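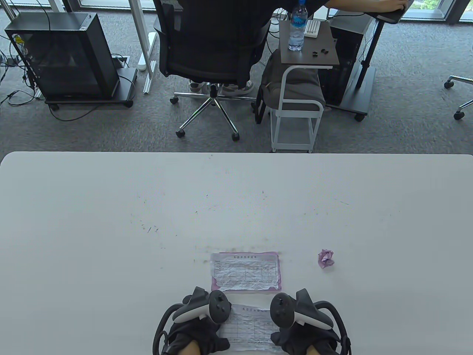
I gave up paper in May. Everyone at work had been on at me about it for ages, Min-kyu Ban more than most, and I got tired of being the one with the diary. So I paid for 2 years of Trustow, which promises to remember things for you, and put the diary in a drawer.

I can't say I'm impressed. It reminded me to ring the dentist at 4 in the morning. It decided that "Sun" in my shopping notes was a day of the week, when it's the name of the café where I meet Joon-young. It has sent me more than 4,000 little nudges, and I'd guess I needed eight of them.

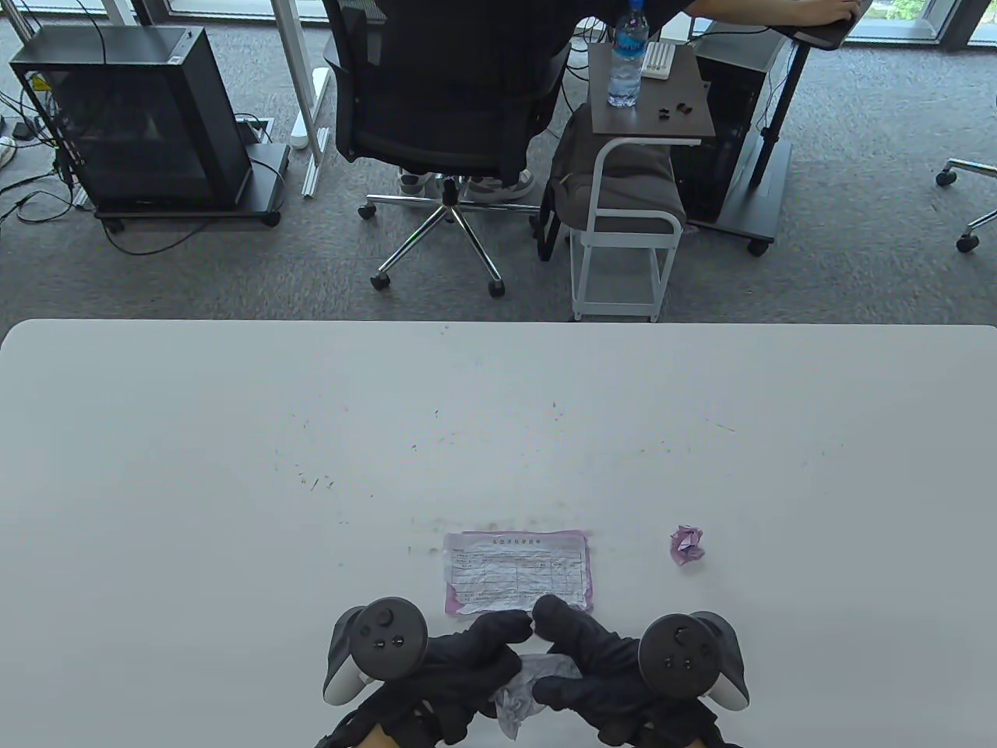 Min-kyu says I haven't set it up properly. Perhaps. I've spent three evenings setting it up and I never had to set up a diary. He also says it will "learn" my habits, and I'd like to know when that begins, seeing as I have had the same habits for most of my adult life.

The one thing I'll grant it is the searching. I found Gorazd's address in a couple of seconds, and with the old diaries I'd have been turning pages until teatime. Whether that is worth the money I doubt very much. Seon-mi Jang wants me to try a thing called Prindodov next, which does all of this plus the weather. I have a window for that.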